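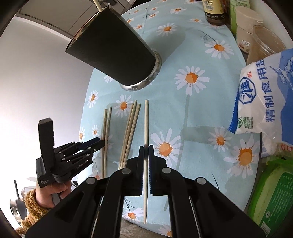 2 min read

About Closero

Closero is a small shop for table goods. We sell chopsticks, tumblers, serving spoons, table linens and the plain containers that keep them in order. We opened 11 years ago in a narrow storefront on Ferrand Street and still work out of the same address, with a second room behind the shop for packing.

What we sell

Chopsticks are the largest part of the business. We carry 74 styles, from unfinished wood to lacquer. The unfinished ones in pale wood are what most new customers start with. They are light, they grip noodles well, and they cost little enough to keep a big handful in a cup on the table. Lacquered pairs are sold boxed. Cooking chopsticks are longer and are sold singly or in sets.

Tumblers came later. People kept asking what to stand their chopsticks in, and a tumbler with some weight in the base does the job better than most things sold for the purpose. We stock them in plain steel, in matte colors and in black with a textured finish. A regular tumbler holds enough chopsticks for a family meal and can go back to being a drinking cup afterward.

Tablecloths are cut and hemmed in the back room. The daisy print on light blue has been in the range since our second year. We also do solids, a gray check and a short run of something new each July. Custom sizes take 8 working days.

How we choose things

Everything is used at our own lunch table before it goes on the shelf. Chopsticks get picked up, dropped, washed and sorted back into pairs for a month. We look for tips that stay even and wood that doesn't raise splinters. Tumblers are filled with chopsticks and knocked. Tablecloths go through the wash until we know how much they shrink, and that number is printed on the label.

We turn down more than we take. Square chopsticks with sharp corners, cups that tip when half full and cloth that needs ironing every time are the usual ones.

Care and replacements

Unfinished wood should be washed by hand and dried tip up, with air around it. Don't leave it to soak. If you lose one chopstick from a pair, bring in the other and we will match it from the odds drawer at half the pair price. The drawer is to the left of the register.

The Grikent sets

Grikent is our own label for complete table sets: a cloth, a tumbler and chopsticks for four or six. The sets are packed to order, and you can swap the cloth for any in the shop at no charge. Restaurants and school lunchrooms can order the chopsticks alone in bulk through our wholesale list, Prisomen. The minimum is 2 cartons.

Visiting

The shop is open from 10 in the morning until 6 in the evening. The door next to the bakery is ours. Parking is behind the building, and the back entrance has no steps. Orders placed online can be picked up at the counter, usually the following afternoon.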